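Ticket 2495: green table rocks and the top has gone tacky
Opened by Pirjo Nurmi, Drolldale
Product: Bustia small table, mint green top
Status: waiting on customer

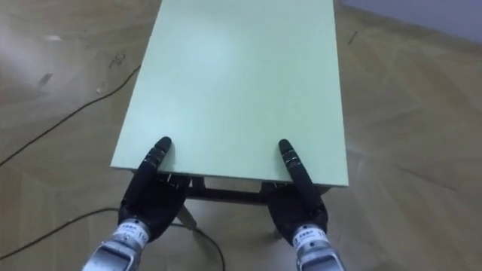
Hello again, me with the wobbly table! I did ring first but got the recorded message twice, so I'm putting it all in writing and you can pass it to whoever knows about legs.

The table is the small rectangular Bustia in the pale green, order number ending 441. I bought it in February from your Vamumley shop, carried it home in the back of the car with the seats down and put it together the same evening. It was lovely for months. I use it for cutting out fabric mostly, and for the odd jigsaw, so I do need it to stay still.

What it does now: if I lean on one of the corners at the short end, the opposite corner lifts and then drops back with a clack. It's not a lot, I can get a folded bus ticket under the leg and that nearly cures it, but the bus ticket works its way out again by teatime. I also get a creak if I pick up the end and put it down, and that seems to come from underneath where the leg meets the frame. No creak at the other end at all.

Things I've tried so far, in order:

Moved it to the kitchen, where the floor is much flatter. Still rocked, same corner.

Turned it upside down on a blanket and went round every bolt with the key that came in the bag. Two took about half a turn, the rest were tight. Rocked a bit less that night and was back to its old self two days later.

Swapped two of the legs over (diagonally). The rock moved to a different corner!! I was quite pleased with myself for that one. So I think it's a leg and the frame is all right, but you'll know better.

Measured the legs with my dressmaking tape. They all come out at 705 mm, but a tape measure is a tape measure and I wouldn't swear to the last millimetre.

The second thing, while I'm here, is the surface. It's meant to be matt and it still looks it, but it has started to feel a bit grabby under paper, as if something sweet had been wiped over it. I've only ever used a damp cloth and a drop of washing-up liquid. Is there something else I should be using?

Pirjo

Reply from Palacios Furniture Support

Hello Pirjo, thanks for such a thorough write-up. The leg swap was a very good test. If the rock follows the leg, we'd look at the fixing plate on top of it before the length. Could you take that leg off and stand a ruler across the plate? If you can see light under the ruler, the plate is bent and we'll send a new leg.

On the surface, that's usually washing-up liquid building up. Wipe it down with plain warm water, twice, changing the water in between, and dry it with an old tea towel. Please don't use polish or anything with wax in it.

Added by Pirjo, 2020-08-02

Right, done both. The water trick worked a treat, the first bowl came up cloudy and my pattern paper slides about like it used to. You can cross that one off.

Leg is off. There is light under the ruler on one side, not much, maybe the thickness of a thumbnail. I tried the same on one of the other legs to be fair and there was no light there at all. So a new leg please! The sticker inside the plate says 2000 and then a letter that's either a B or an 8, I've looked at it with my glasses on and off.

Can I keep using the table in the meantime if I only cut out paper on it and don't lean? I've got a set of curtains half done. And do I send the old leg back or put it in the recycling? It won't go through a letterbox, so if you want it back I'd need something to wrap it in.

Reply from Palacios Furniture Support

Light use is fine once the old leg is bolted back on, but please don't sit on it or leave the sewing machine on it. New leg and a fresh set of bolts requested from the store. No need to return the old one. Could you confirm whether you'd like it sent to the house or to Vamumley for collection?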